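Wostero Pour Kit: evaluation data card

Head camera recordings of a two-arm robot working with a steel mixing bowl and a clear plastic cup of grain.

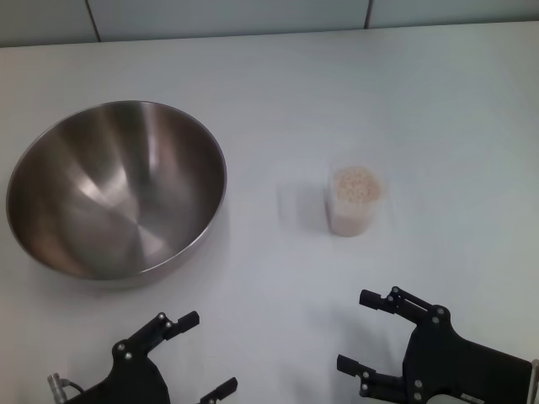

What the set covers

The Wostero kit is sold as an add-on for two-arm benches. It includes a pair of two-finger grippers, mounting plates and the Jemov control package. We ran it on pouring work and kept the recordings, good and bad. Version of 28th January.

Contents

2000 episodes, split into 32 folders
2 arms, joint positions and gripper opening logged for both
4 task variants: pour, pour and return, hand over then pour, steady the bowl and pour
One text label per episode, with the outcome

Setup notes

Run the Jemov homing routine before loading a task. The grippers must be fully open when it starts or it stops with a fault. Cable slack on the left side needs checking after each tool change.

Findings so far

The grip force setting is coarse. At the lowest step soft cups still deform on some grasps. Replacement finger pads ordered in September came without screws.

Known problems

Folder 4 has no gripper log for the right arm. Reflections inside the bowl upset the depth estimate, so depth is left out of this release.

Loading

Use the Trallis reader. Older readers skip the outcome label without a warning.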